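Grernano Fittings Set
Data card and README

Last edited 2025-06-23

What is in the set

Grernano is a collection of recordings of short pipe fittings being picked up, turned, lined up, joined and put back on a white work surface. The fittings are the ordinary kind used in small plumbing and drainage jobs: straight couplings, elbows, tees, end caps, reducers and plain stubs of tube. That makes 6 types. All of them are dry-fit parts. No glue, primer, thread tape or sealant was used at any point, and no water was run through anything.

The set has 37 sessions and 700 clips. A session is one sitting at one work surface with one tray of parts. A clip is one attempt at one task, from the moment the part is first touched to the moment it is let go. Failed attempts are kept and marked as failed.

The work surface

The white area was kept plain on purpose. There is no printed grid on it and no tape marks. The wall behind is light gray and also plain. Dark parts stand out well against both. The lighter caps do not, and if you plan to segment them you should expect some trouble along the top edges. 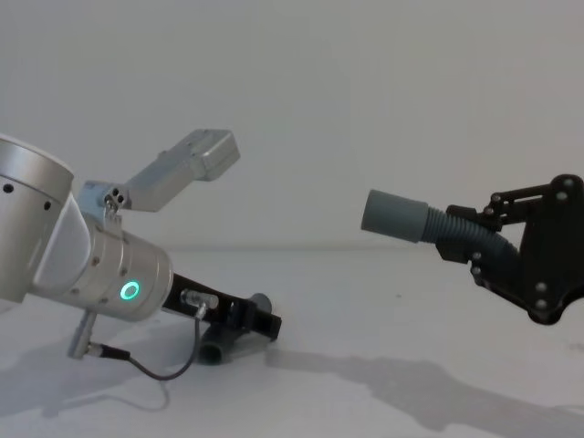
Parts were handed out from a tray kept to one side, and the tray is outside most views. Between clips the surface was wiped with a dry cloth. Plastic fittings leave small gray rub marks on white, mostly where a tube stub has been rolled, and a few of these got past the cloth. They show up as faint short lines in the later sessions. We did not retouch them.

The horizon between the surface and the wall is soft in many clips. If you need a hard edge for calibration, use the calibration folder instead, where a printed board was laid down before each session.

The fittings

All parts came from one mixed box bought by Gasano for an earlier bench project. They are stock parts with no changes made to them, apart from a wash in soapy water to get the dust and mold release off. Molded lettering was left as it was. Some parts have a slight burr on the open end where they were cut. Parts with a burr are listed in parts.csv with the value 1 in the burr column.

Couplings and stubs are the most common parts by a wide margin. Reducers are rare and appear only in the joining tasks. If you balance by type you will lose a lot of clips, so check the counts in parts.csv before deciding on a split.

Tasks

Pick and place. One part is lifted from the surface and set down again in a different spot. Standing the part on its open end counts as a success. So does laying it on its side, as long as it stays put.

Turn. One part is lifted, turned until the open end faces a given way, and set down. The target direction is in the label file.

Hand over. One part is passed across the middle of the surface from left to right or from right to left.

Join. Two parts are pushed together by hand-tight force only. A join is a success if the pair can be lifted as one piece and does not come apart before the end of the clip. How deep the stub went into the socket was not measured.

Clear. Everything on the surface is moved back to the tray. These are the longest clips, and the labels mark only the start and end.

Files

clips/ has the video, one folder per session.
labels/ has one text file per clip, with the task, the part, the result and a short note if there was anything to say.
parts.csv lists each part with its type, color, outside width and burr value.
calibration/ has the board images.
splits/ has the train, validation and test lists.

Sessions are never divided between splits. The same part can show up in more than one split, and we did not try to prevent that.

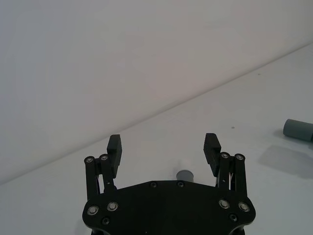

Olteanu
Dataset maintainer, Grernano Fittings Set

Labels and notes

Results were marked on the day and checked a second time from the video. Where the two did not agree, the second marking was kept and the note field says "changed". Most of the changes are in the join task, where a pair that looked seated from one side turned out to have a gap on the other.

Color in parts.csv is a plain word such as gray, white or black. It was written down under the bench lights. Darker grays look close to black in some views, so please do not treat the color column as ground truth for anything you can see in the video.

Known problems

5 sessions have clock drift between views. They are listed in drift.txt with the offset to apply.

Some clips start with the part already off the surface. The label is right but the lift is missing.

In a few turn clips an elbow rolled after it was set down. The result was marked at release, so these count as successes even though the final position is wrong. Filter on the note "rolled" if this matters to you.

Two names are used for the straight part in the older label files, "coupling" and "coupler". They mean the same thing. We plan to fix this in August.

What the set is good for

It suits work on grasping and lining up small hollow parts, telling an open end from a closed one, and judging whether two parts are joined. It is a poor fit for work on clutter. Few parts are out at once, except in the clear task. It says nothing about pressure, leaks or real pipework and should not be used to judge any fitting as a product.

Getting a copy

The set is hosted by Grestetier. Download the archive, unpack it, and run the check script before anything else. It compares the file list with the one in the archive and prints the name of any file that is missing or short. Broken downloads are the most common thing people write in about.

Corrections to labels are welcome. Send the clip name, the old value and the new value, one per line.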